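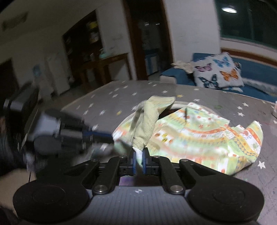

Sellach旧布行收旧布、分旧布、补旧布，也教人怎么折布。同行的“关于我们”多半从一个梦想写起，我们翻过不少，读完还是不知道那家店到底几点开门、收不收床单。所以先说分拣。两块布搁在一起，花的那块总是占便宜：白、浅绿、黄、橙的波浪纹，橙红的圆点，小碎花，边上还有一溜橙灰相间的菱形，谁走过都要看一眼。旁边那条浅黄色带细棱纹的，窄窄一条，像截袖子，多数人会把它当成花布的配料。我们的习惯是先看这种素的。印花能遮住很多毛病，细棱纹遮不住，拉歪一点，纹路就跟着歪。灰底撒星星的桌面也有人提过意见，说应该换成纯白的，显得专业。我们没有换，也不相信桌面颜色跟专业有什么关系。

店是Catherine Moncrieff开的，到现在十九年多。她原先给一家窗帘厂做质检，那家厂后来搬走了，剩下一屋子没人要的样布，她花很少的钱买了下来。当时有人劝她做“可持续生活方式品牌”，她问什么叫生活方式，对方讲了半个钟头，她没听懂，就照旧卖布。后来Archie Moncrieff也进了店，管账和收货。两个人在要不要收涤纶这件事上意见一直不合，目前的做法是收，单独放，价签上写清楚。

关于“环保”，我们想说得保守些。常有顾客问，买一块旧布等于省下多少升水、少排多少碳。网上能查到各种数字，差得很远，算法也各不相同，我们不往墙上贴。一块旧布如果买回去又在柜子里放十年，我们看不出它救了什么。能做的只有把布整理到别人愿意马上用的程度：洗过，熨过，破处标出来，尺寸量准。至于之后怎么样，我们管不了，也不打算在这一页上替您感动。

布进门以后先在Clisthorpe的仓房里放着，每星期四下午开袋。Colton Pelletier负责头一遍，手伸进去摸，不看颜色。他不太信成分标，标签被人剪掉的、缝错的、洗得只剩一个“棉”字的都见过。摸不准就抽一根纱线去烧，闻味道，看灰。烧线这个法子也不是万能的，混纺的东西常常烧出两种脾气，这种我们在价签上写“混纺，比例不明”。有人嫌这四个字不好看。不好看也得这么写。

第二遍看结构。织的还是针的，有没有斜，边有没有散，拼接的地方线是不是已经脆了。童装、围兜、小被面拆下来的料子最麻烦，一件东西上常有三四种布，缩水各缩各的。Aiman Tarigan主张能不拆就不拆，她补过太多被人热心拆坏的东西。她的工作台在店堂最里面，接受零活：换袖口、补肘、接长、改被套。不接的也有：皮草、婚纱、需要“恢复如新”的任何东西。旧的补好了还是旧的，针脚看得出来，我们报价以前会把这句话讲一遍，讲完有人走，走就走吧。

折布课是Donnie Guthrie提出来开的，起初大家都不看好。折布有什么可教？市面上那些收纳法我们试过几种，有的要求把每件衣服立起来，有的要求先跟衣服道谢。立起来的抽屉拍照好看，抽走一件，剩下的就倒一半。Donnie的办法很土，先分软硬，再分长短。带弹性的窄条平放，从一头往另一头卷，别拉着卷，松手以后它会自己缩回去，卷得再齐也白费。大块印花布先对齐布边，别对齐花纹，印花印歪的多得很，跟着花走，折到最后一定多出一个角。薄布垫厚布下面还是上面，店里至今有两派，课上两种都讲，您回家自己试。

课不发证书。来问证书的人不少，我们想不出一张折布证书能拿去做什么。一节课一个半小时，自己带三块家里最难对付的布来，床笠也行。床笠我们会教，不过学完了它还是难折，这一点请有心理准备。

店里自己做的东西只有一样，叫Stenulo，一种用零头布拼的薄垫。垫锅、垫花盆、垫在会晃的桌脚下面都有人用。有家杂志来信说要写它的“设计语言”，我们回信说零头剩什么就拼什么，之后就没有下文了。Amoah是隔壁染坊的名字，常被人误会成我们的分店。两家没有股权关系，只是合用一条晾布的绳子，他们染深蓝的日子我们不晾白布。

批发也做，量不大，做得也不算热情。要求一百块一模一样的旧布，我们交不出来，说自己交得出来的供货商，建议您多问两句货从哪里来。学校手工课和剧团可以来仓房自己挑，按重量算，先打电话，星期四下午除外。

捐布请洗净晾干再送来，袋子不用扎得太死。枕芯、地毯和受过潮发霉的不收，放在门口也不收。捐了布不会有感谢状，也没有积分。想知道自己那包布后来去了哪里的，可以问，我们记得就说，不记得就说不记得。

首页 关于我们 分拣与价签 折布课 缝补报价 联系

分享 134　评论 49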